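Cell Setup and Care, Unit 2: The Two-Arm Assembly Station
Course notes, revised 2022-11-12
Instructor: Duarte Cardoso

Read these before you touch the station. The Bravora manual says the cell is "ready to work after homing." I have set it up often enough to disagree. Homing tells you where the joints think they are. It tells you nothing about the cables, the fingers or the floor.

Start with the cables. On these arms they run outside the links, over the upper segment and into the gripper housing. That makes them easy to replace and easy to snag. Move each arm through its full reach by hand, power off, and watch the loop. If it pulls tight anywhere, give it slack at the clip and do the move again.

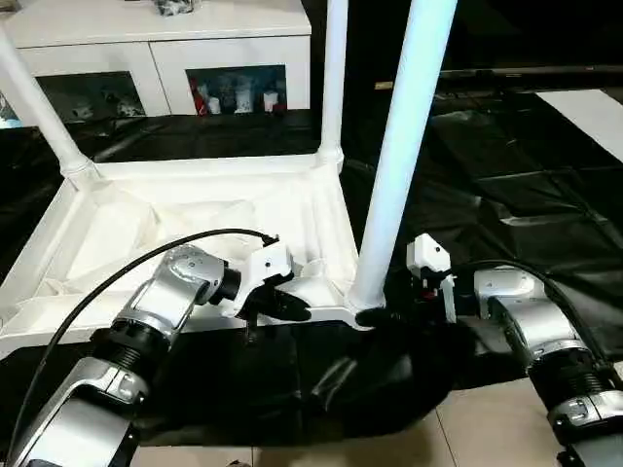

Next, the fingers. Ralell sells a calibration routine that takes 10 minutes and prints a score. I have seen good scores from a gripper with one loose finger screw, so I don't grade anybody on the score. Check the screws with a driver, close the fingers on the test block, and try to twist the block out. If it turns, stop there and tighten before going on.

The work surface matters more than the manual admits. A plastic sheet protects the parts and the floor, but it wrinkles, and a wrinkle will tip a light part. Glossy sheet also throws reflections that can confuse the head camera. Pull it flat where the part will rest. I wouldn't trust the "automatic glare correction" in the Trallari software until you have tried it under your own lights.

Now the speed limit. The default file allows fast shoulder moves between tasks. Set it to the slow profile for your first 12 cycles and write down any cycle where you had to step in.
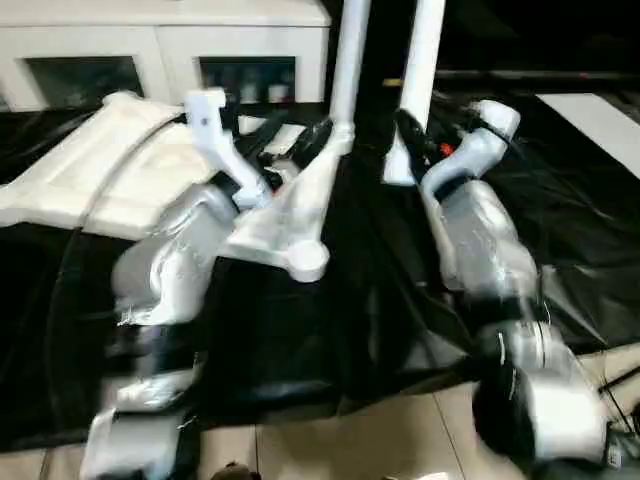 Do we need to home both arms again after an emergency stop?
Home both, even if only one was moving. The controller keeps the last position it recorded, and after a hard stop that record may be wrong.

Tubes and legs deserve their own warning. A smooth round part slides in a two-finger grip, and a tapered one slides faster. Grip low, close to the joint, and don't add force to make up for a bad angle. Fault 158 (grip current high) usually means someone did exactly that — clearing it without changing the approach just brings it back.

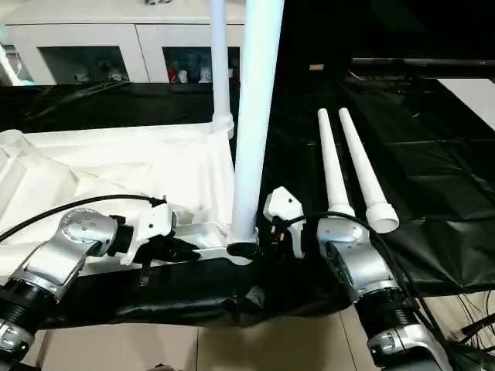 Fig. 3. Both grippers near the base of the central pole.

Log sheets go in the Calado binder. We started it in October and it already has gaps. Write the fault number, the arm, and what you changed. "Fixed" is not an entry.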